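Community Table Host, Part-Time
Skerner House, Fotby

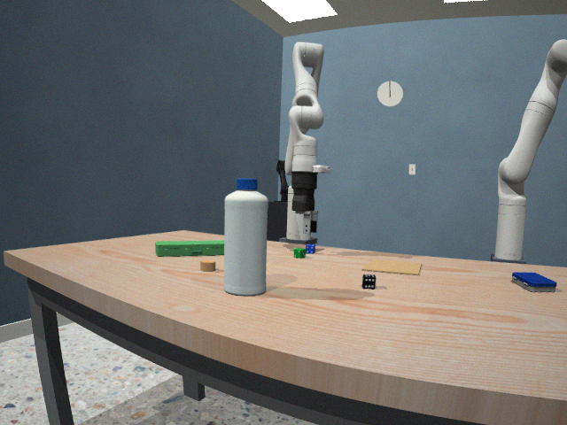
We are looking for a friendly, steady person to host our community table through the fall and winter, and we would love it if that person turned out to be you, or your neighbor, or that cousin of yours who can't let anyone leave the house without feeding them first.

If you haven't been to Skerner House before, we're the old brick building at the end of Kuster Street, the one with the green awning and the bike rack that leans. People have been coming here for a shared midday meal for 15 years now. It started with soup and whatever bread the bakery had left over, and it has grown into lunch, coffee, a shelf of books to borrow, a knitting corner that gets pretty loud, and a chess game between two gentlemen that seems to have no beginning or end. Last year we served a little more food than our kitchen was ever built for, and we plan to do it again.

Raymonde Perron has hosted the table for the past five years and is moving to be closer to her grandchildren in June. We'll miss her terribly. She has kindly agreed to stay on for a few weeks of overlap, so whoever takes over will get to learn the job at her side, including the trick to the back door.

What the work is like

The host opens up at 10:00 in the morning, puts the coffee on, and sets out plates and cups. Lunch is at noon. Our cook, Oluwatosin Tijani, takes care of everything that comes out of the kitchen, so you don't need to cook unless you'd like to help (he will happily hand you a peeler!). Your part is out front: saying hello, finding a seat for the person who has come in alone, noticing when somebody who usually comes hasn't been by in a while, and keeping an eye on the coffee. After lunch there's clearing up and wiping down, and then a half hour or so at the desk to write up the day's notes and answer the phone. We lock up at 3:00.

You'd also keep the sign-up sheet for birthdays. We make a cake for each one, and people do remember if they were skipped, so please take this part to heart.

Once a month we hold an evening supper, from 5:30 until 8:00, and we ask the host to be there for it. Those hours are paid like any others.

Who we hope to hear from

You like people, including the ones who take a while to like you back. You can carry on a conversation while pouring coffee. You're comfortable on your feet for most of a shift and can lift a stack of chairs or a box of canned goods with a little help. You can read and write English well enough to keep our notes, and if you speak another language besides, we'd be delighted, as our regulars come from all over and some of them get chattier in their mother tongue. Illia Pavliuk, who drives our van, has been known to translate a whole birthday speech from the doorway with his coat still on.

Past experience in a cafe, a senior center, a school cafeteria or a church kitchen would be useful, but we've hired people with none of those and been very glad of it. Raymonde came to us from a shoe store. You'll need a food handler's card before your first solo shift, and we'll pay for the class. We also run a background check on everyone who works here.

Hours and pay

The position is 15 hours a week over three days, plus the monthly supper. Pay is $2,000 a month, with paid time off after your first 60 days and lunch on every day you work. There's also $700 a year set aside for training of your choice. Raymonde used hers for a sign language course and Oluwatosin is thinking about cheese. We close for two weeks at the end of December, and you're paid for those too.

The building has a ramp at the side entrance and an accessible restroom on the ground floor. The Trumora bus stops across the street.

How to apply

Send us a letter, by email or on paper, telling us a bit about yourself and about a meal you remember well. It doesn't need to be fancy or long. Add a resume if you have one, and the names of two people we can call. Letters go to Alois Stöckli at the front office, who reads all of them and writes back to everybody, though it may take him a week or two.

We'll invite a few people to come for lunch first and an interview after, so please come hungry. If you'd like to get a feel for the place before you apply, just drop in any day we're open and ask for Urs Schwaiger. He'll find you a chair.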